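**Wunimden hand demos, bedroom tasks: progress note for Proritz**
23 Oct 2022
From: Arsalan Arain

Short one this time, the long numbers are in the spreadsheet. Writing this between uploads so excuse the fragments.

## Where we are

Target for this period was 400 usable demos. We have 400 recorded, 59 still waiting on review. No more recording on the bedroom set until those are through. Kitchen set not started, see the end.

All of it is direct hand demonstration now. Person does the chore with bare hands, tracking bands on both wrists, head view recorded alongside. We dropped the remote-control version of the bedroom tasks in June. Too slow in tight spots, operators kept stopping short of the back of a drawer and then trying again, and the retries were ending up in the data as if they were part of the job. The remote rig stays with the Prelton side of the project for now.

## Tasks

Three task families in this set:

- Drawer: open, reach in with both hands, move or take out packages, close
- Tabletop: pull a tissue, square things up, clear
- Cabinet: boxes in, boxes out

Drawer is the biggest share and the one you asked about in your last mail. Soft packaging was the worry. Plastic bags change shape in the hand and the policy we trained in June treated every one like a box. So the demonstrators were told to mix it up, one hand steadying, the other doing the moving, and not to do it the same way twice.

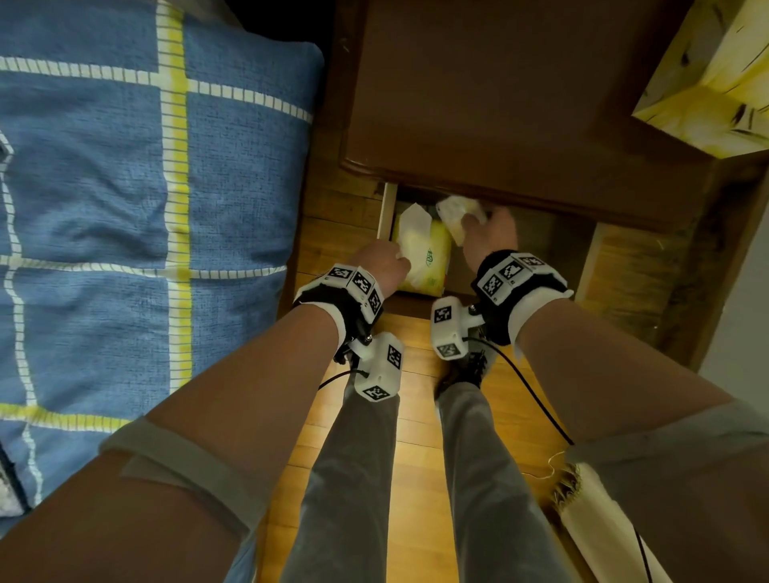

*Drawer task, both hands in, soft bag in the right hand.*

Marker visibility inside the drawer is the main cost. When a wrist drops below the lip the cubes can go out of view and we loose the pose for a bit. Nam wrote a fill-in step that uses the other wrist plus the last good reading. Works for short gaps. Longer gaps get flagged and a person looks at them, which is most of what the 59 are.

Would still like a second fixed camera looking down from the wall. Priced it, it's in the spreadsheet under equipment, row is highlighted. Not asking for a decision today.

## Tabletop

Much easier. Wrists stay up, markers stay in view, few rejects. What's hard here is the two hands being so close together. A tissue pull is a tiny motion and both hands matter. First version of our labels only had one "active hand" field, so the holding hand got thrown away. Fixed, relabeled the whole tabletop batch, took longer than it should have.
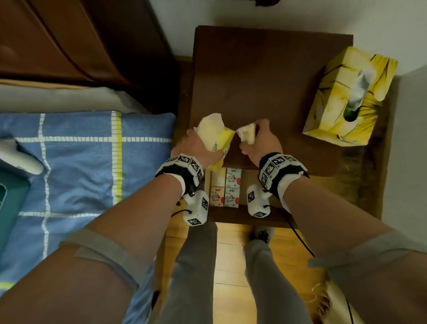
Nam disagrees that the relabel was worth it, and says the holding hand could have been recovered from wrist speed alone, at least for the tissue pulls. Maybe so. I asked for a side by side on 100 clips before we argue any more about it. You'll get the result either way.

Other tabletop notes:

- Clips start when the hands leave the rest position, not on the voice cue. Voice cue was late too often.
- Demonstrators should pause at the end. Some still don't.
- Cables. They hang from the wrist units and drag a bit on long reaches. Sleeve bands on the forearms help. Shorter cables are on order.

## Cabinet

Started last, behind the other two. Low opening, so people bend a long way forward and the head view swings with them. We were getting clips where the hands dropped out of the bottom of the picture. Changed the instructions: look at your hands first, then reach. Better after that.

The order of the boxes is not scripted. We tell people which ones should end up where and leave the rest alone.
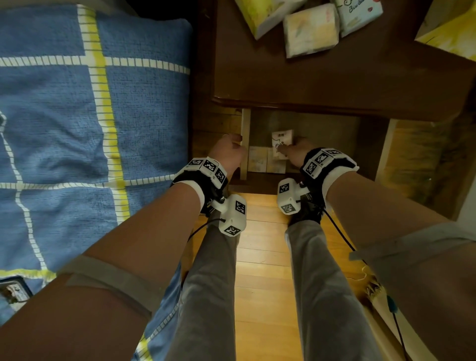
*Cabinet task, right hand on the small white box.*

Rigid boxes are kinder to the policy then bags, so I expect the cabinet numbers to look good early. Please don't read too much into that when comparing to drawers.

## Spend

On budget. Small underspend on demonstrator hours, will go to review hours. The only unplanned item was spare wrist straps.

## Next

1. Clear the review backlog
2. The 100 clip comparison
3. Retrain on the full bedroom set, drawer results reported seperately
4. Kitchen set, once the room is confirmed. Need a yes or no from Proritz on the kitchen task list, I sent 3 versions, the last one is the right one.

Call me if the drawer part isn't clear. Spreadsheet is in the shared folder, tab called "bedroom final".

Arsalan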